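Category: Events / Open Day

Huvico Automation Center opened its doors to the public on 11/7/22. This thread provides a summary of the day for those who were unable to attend. Attendance was free, and 2,134 visitors signed in at the front desk.

The program was arranged in three parts: a short welcome in the main hall, guided visits to the robot cells, and a closing discussion with the engineering staff. Groups were limited to 13 persons so that every visitor could see the work and hear the guide.

The welcome address set out the purpose of the Center. Our teams study how robot arms handle light household items. Such items vary in shape, bend under pressure and seldom lie in the same place twice. Factory parts are far more regular, and methods developed for them do not always carry over.

The first cell on the route was given to work with simple wooden parts. Guides explained how an approach angle is chosen and why the last inch of travel is taken slowly. 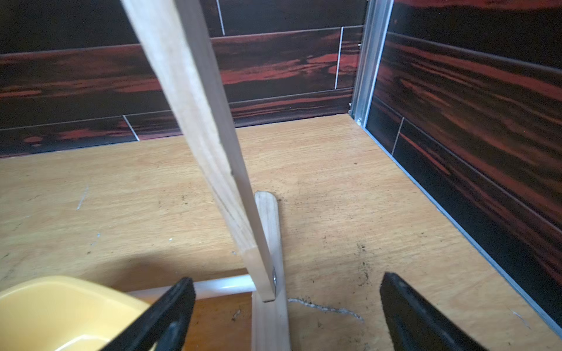 Visitors were invited to ask questions at each stop. Many concerned grip force. Staff explained that a firm grip is easy to achieve and a suitable one is harder – too little and the part slips, too much and it may be marked or pushed out of place.

A second common subject was training. The Findley group, which runs our teaching program, reported that 3,000 practice attempts were recorded in the weeks before the open day. Unsuccessful attempts are kept with the rest and are reviewed in the same way.

The Åberg Room hosted a session for teachers and students. Participants planned a short pick-and-place task on paper and then compared their plans with the one used by our staff. Copies of the worksheet remain available from the front desk on request.

The afternoon visits turned to hanging items, with string, clips and card. A hanging item can swing or turn when touched, and an arm must allow for that movement. Guides described how two arms may share a task of this kind and how each is kept clear of the other.

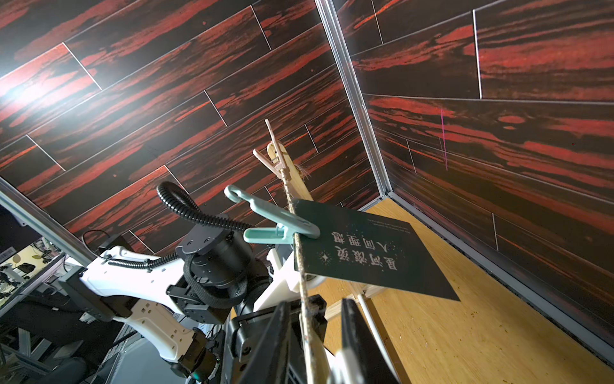
Consuelo Tlapale replied to this thread: "Thank you for the visit. My daughter asked whether the robots learn from each other or only from people, and our group had to move on before we heard the answer. Could someone respond here?"

We thank Ms. Tlapale for the question. At present our arms learn from people. An operator guides the arm through a task, and the recorded movements are used for training. Once a method has been trained on one arm, it can be copied to another of the same type, subject to fresh checks.

Several visitors also asked about safety. Members of the public remained behind the marked line during all demonstrations, and a trained operator was present at each cell with access to the stop button. These rules apply on ordinary working days as well.

The Center extends its thanks to Zikness for the loan of seating and display boards, and to all staff who served as guides. The next open day is planned for April. Registration details will be posted on this account – school groups are asked to write to the front desk in advance.

Related posts
Open day: directions and parking
Worksheet from the Åberg Room session
Findley group: notes on teaching by guidance
Call for student visits, spring term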